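Home Guides Semus Basics Shelf Setup Forum

Section 3. Setting up your first shelf

By now you've got Semus installed and your Clanditia account is talking to it, so it's time for the fun part — getting real things onto a real shelf and being able to find them again! Set aside 30 minutes for your first unit. It goes faster after that, and most people end up doing the hall closet the same night.

1. Pick one shelving unit. Start with the one you open most (ours was craft supplies, and what a mess that was).

2. Tap New Unit and give it a name you'd say out loud. "Hall white" works great. "Storage A-2" will mean nothing to you by August.

3. Add your compartments, working left to right and top to bottom. Semus numbers them as you go.

4. Empty the first compartment all the way. Check the back wall, where batteries and birthday candles like to hide.

Caution: Fasten tall units to the wall before you load the upper compartments.

5. Wipe it out and let it dry. Labels won't stick to a damp edge. 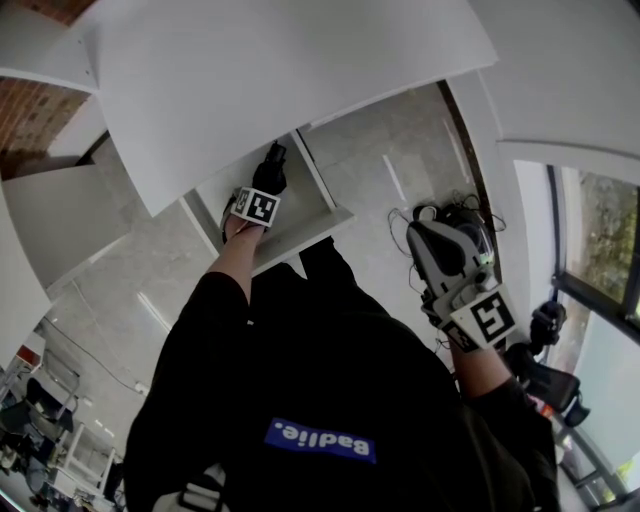
Open compartments let you reach well toward the back.
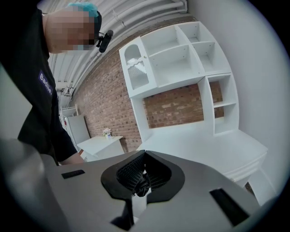
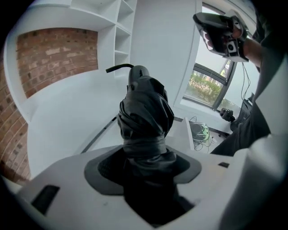
A comment on the last edition of this guide: I did step 5 and then put everything back before I'd labeled a single thing, so I had to pull it all out again. Could you please say LABEL FIRST in big letters? Love the app otherwise, my yarn has never been this easy to find.

Done, and thank you! So:

6. LABEL FIRST. Press the label onto the front edge of the compartment and hold it for a slow count of ten. Habte labels peel off cleanly from painted surfaces, but test one on bare wood.

7. Put things back, heavy stuff low, and enter each item as it goes in. Short names are fine. You can add a note later — "good scissors, NOT for paper" is a perfectly good note.

8. Tap Close Compartment. The number turns green and you're on to the next one.

Note: The free plan holds 400 items. A box of screws can be one item, so don't go typing in every screw unless you really enjoy that kind of thing.

Note: If two people are entering items in the same unit, have each of you take a different row. Semus syncs when a compartment is closed, and until then your partner's list won't show up on your phone.

Moving a unit to another room later? Leave the labels on and change the room under Unit > Place. Everything inside moves with it.

Next: Section 4, Lending things out

3,051 shares | 30 comments
Semus Guides, Clanditia, Tanduvholm office | Contact | Back to top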